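Do fabric conditioners, scent beads and the rest do anything? Your questions answered
Last updated February 22, 2018

We get a lot of post about laundry products, most of it from people who have read a label and want to know if they should believe it. Mostly, we don't.

Do I need fabric conditioner at all?
No. It coats the fibres, which makes cotton feel softer and also makes it worse at soaking up water. Leave it out when you wash towels. If your shirts feel stiff, try using less detergent first.

The bottle says "up to 128 washes". Is that true?
Look for the small print. "Up to" covers every number below it, and the dose it assumes is usually for a small, lightly soiled load in soft water. We have yet to meet a household that washes like that all year.

Is Cledier better than the supermarket's own brand?
It costs more and the smell is stronger. We washed the same bundle of old T-shirts in both and couldn't tell them apart once they'd aired. If you like the smell, buy it for the smell.

What about the Fluladitz washing ball?
The maker says it replaces detergent for 2000 loads. Ask what the comparison was. Plain water and a drum going round will get a fair bit of dirt out of clothes without any help, so a test that leaves out a plain water wash tells you nothing. We wrote to ask whether they had done one and got a leaflet back.

Should I wash at 30 or 40?
30 is fine for most things. Go hotter for bedding when someone has been ill, and for tea towels. The "works at 15" claims we treat with suspicion – greasy collars in particular came out much as they went in.

Does folding a T-shirt a special way stop creases?
Not that we can see. Any fold will crease if you leave the pile under something heavy for a month. Shake the shirt out, smooth it flat and fold it whichever way fits your drawer.

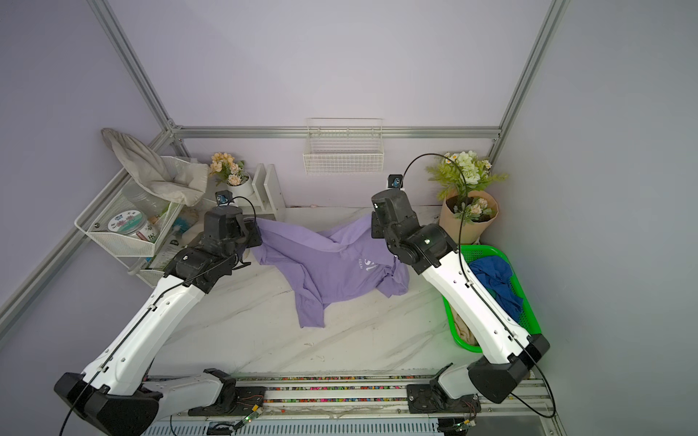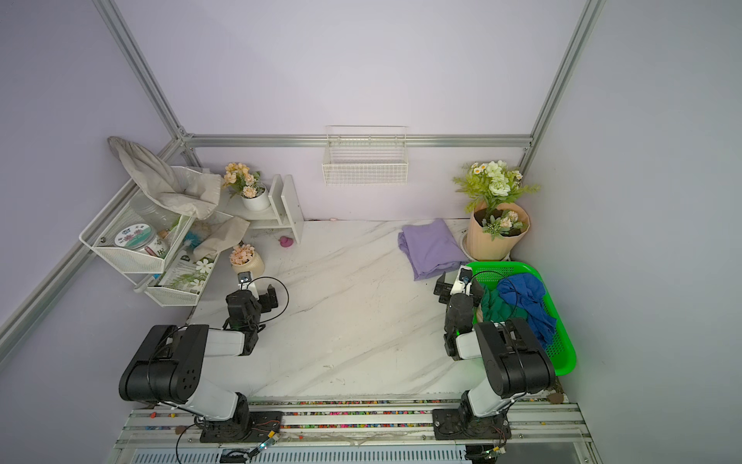
Do I have to follow the care label?
Treat it as the cautious version. "Dry clean only" on plain polyester is often the maker covering itself, but on wool suits and anything lined we'd do as we're told.

My Prellton machine has a "refresh" cycle. Worth using?
It's a short tumble with a little steam. Hanging the thing by an open window does much the same and costs nothing.

Will you be testing drying sheets?
Yes, in March, if we can find a maker willing to say what they are meant to do.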